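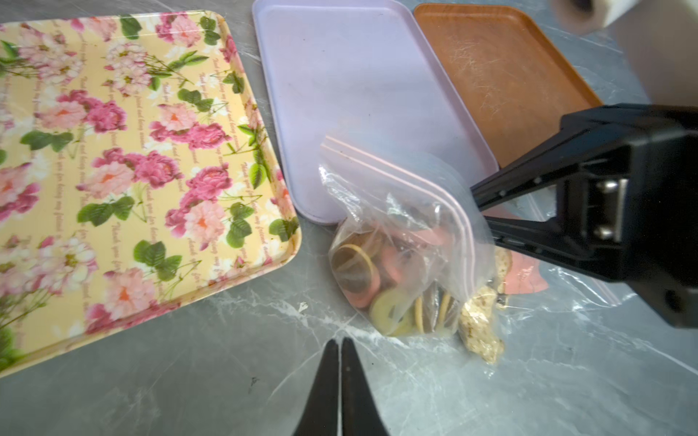 Equipment planning, second cell

October 5, 2020

Home | Notebook | Parts | Orders | Search
3 min read

Went back over the July request with Kenna Jardine this morning. Total we put in for was 2,000. The Lisent quote came back at 1,886 before shipping, and that covers gripper fingers, wrist cameras and one spare cable set. It leaves very little for the counter props and nothing for a second set of panels. Kenna thinks shipping from Lisent will run us over. I think it might just fit if we drop the spare cables, but I don't want to drop the spare cables.

Main question for today was whether the long tapered fingers are worth buying again or whether we go to the wider Patwary ones. Bag work is what decides it. The zip-top bags are the hardest thing on the task list and everything else (trays, cookies, loose pieces) is easier. The tapered tips get in at the zipper, where the wide ones would need a lot more plastic to hold on to. Against that, the Patwary fingers are cheaper per pair and can be swapped without taking the housing apart.

Leaning toward tapered for both arms and one Patwary pair to try. Need to ask if they sell single pairs.

Consumables. I left these out of the July request completely, which was a mistake. Real cookies make crumbs, and crumbs end up in the bags and on the trays. Pieces break too. Need a line for:

- sandwich cookies, pink, by the case
- zip-top bags, heavier than the current ones if Cullville stocks them
- wipes
- small hand vacuum
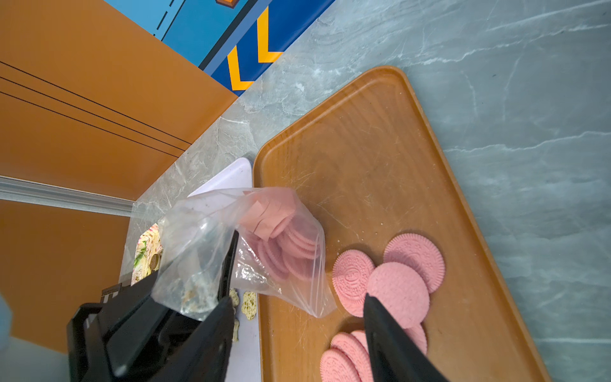

Pink cookies on the wood-grain tray, broken pieces on the white surface beside it.

Kenna would like to use toy food for most runs and save the real cookies for final ones. Fine with me for the tray work. For the bag work I'd keep some real ones in, as the toy pieces don't crumble and we'd be planning around a problem we had removed.

Trays: no need to buy more. The lavender and floral ones are holding up. The wood-look one is scratched but usable.

Layout for the second cell. Jurby can cut the aluminum to the same lengths as last time if we send the drawing by the end of the month. Same rail along the front, both arms bolted to it, same marble-pattern top. I would like a better answer for the cables before we copy the design.

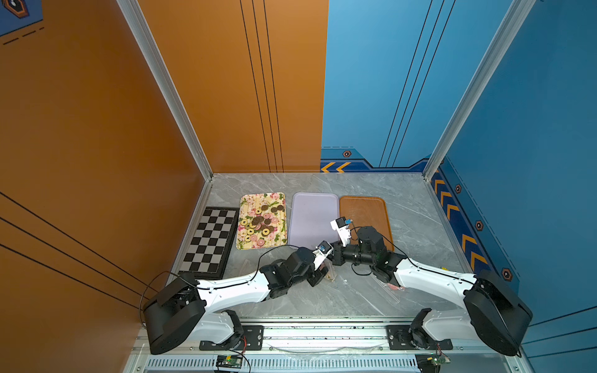 They loop over the table on one side and hang off the wrist on the other, and a clip kit costs next to nothing compared with a new cable set. Adding clips to the Jurby order.

Still open:

- shipping figure from Lisent
- single pairs from Patwary, yes or no
- who signs for the consumables line
- panels: print again or leave the second cell plain. Plain is cheaper, but then the two cells don't match on camera.

Kenna will call Lisent. I'll redo the sheet once she has a number.

2 comments | 7 shares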